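How to Tidy Up the Cables Behind Your Desk (and Keep Them That Way)

Posted Mar 15, 2019

If you have ever dropped a pen behind your desk and come back up with a gray sweater of dust on your sleeve and three cords looped around your wrist, then this page is for you. I put it off for years myself. I work from home, my desk sits against the wall, and everything that went wrong back there was easy to ignore until the afternoon I wanted to move the printer two feet to the left and found I couldn't, as its cord had been woven through everything else like a basket.

It took me one long afternoon and a pot of coffee, and I have done it for two relatives since then, so the steps below have been tried on three very different desks. You won't need much money and you won't need to know anything about computers.

What to gather first

A roll of hook-and-loop strap, the kind you cut to length. I bought mine from Staltis, and one roll has lasted through all three desks with plenty left over. Zip ties are cheaper (a bag of 100 costs next to nothing), but you'll be snipping them off every time you change something, and I once nicked a perfectly good lamp cord doing just that.

A few stick-on cable clips. A cable tray or basket that mounts under the desktop. Masking tape and a marker. A flashlight, a dust cloth, and a vacuum with the narrow nozzle. A cushion for your knees, and please don't skip the cushion!

Step 1: Take a picture and write things down

Before you pull out a single plug, take a few pictures with your phone from different sides. Then sit down and write out what you have: monitor, computer, router, printer, speakers, lamp, phone charger, and so on. Next to each one, note where its cords go. This feels like fussy work, and I rushed through it the first time and paid for it later, when I was holding two identical black power bricks and had no idea which one belonged to the scanner.

Step 2: Shut down and unplug everything

Save your work, shut the computer down properly, and switch off the power strip. If your phone service runs through your router, let the people you live with know it will be out for a while. Then unplug everything and put a little flag of masking tape on both ends of each cord as you go, with the name of the thing it belongs to. Both ends matter, because the end at the power strip is the one you'll be squinting at next year.

Network cables have a small plastic tab that must be pressed down before the plug will slide out. Press the tab, hold the plug itself, and pull straight back. If it won't budge, push it in a touch first and then press again.

Step 3: Clean while you have the chance

Pull the desk away from the wall if you can. Vacuum the floor, the baseboard and the back edge of the desk, then run a dry cloth down the length of every cord.

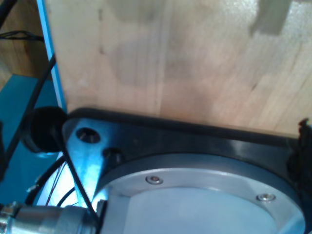

While you're down there, look over each cord for cracks, flat spots or places where the outer covering has pulled away from the plug. Anything with bare wire showing goes in the discard pile, and I don't tape those up, however fond I am of the lamp. I also had a small heap of cords left over that belonged to nothing I owned anymore. I kept one of each type in a shoebox and took the rest to our town's electronics recycling day, which comes around every October.

Step 4: Find a home for the power strip

The power strip is the heart of the whole business, so decide on its place before anything else. I like it up off the floor, either in the tray or screwed to the underside of the desk using the slots on its back. Mine is a Brudari with widely spaced outlets, and the spacing matters more than I expected when you have bulky plugs.

Check your screws against the thickness of the desktop before you drive them. A screw that is too long will come right up through the place where you rest your elbow. Don't plug one power strip into another, and keep space heaters off it altogether and plugged into the wall.

Step 5: Run the cords one family at a time

Start with the power cords, and bring them all along one side. Then run the network and video cables along the other side. Keeping the two apart makes it so much easier to trace a problem later on, and it looks nicer too.

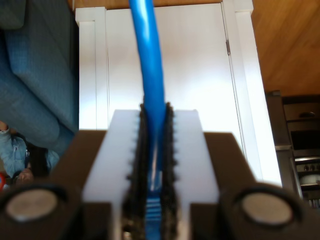
A blue cable with a ribbed section.

Leave some slack at every plug. A cord pulled tight puts strain on the socket, and if you have a desk that goes up and down you'll want enough length for the highest setting. Raise it all the way once before you strap anything.

Extra length should be gathered into loose loops, never folded sharply, and held with a strap that you can still slip a finger under. Put a strap every foot or so along the bundle and tuck the loops into the tray.

Step 6: Plug in and test

Go down your list from Step 1 and connect things one by one. Turn on the strip, then the router, then the computer, and give each a minute to wake up. Print a page. Play a song. If something stays dark, look at the strip end of the cord first.

Leave the masking tape flags on.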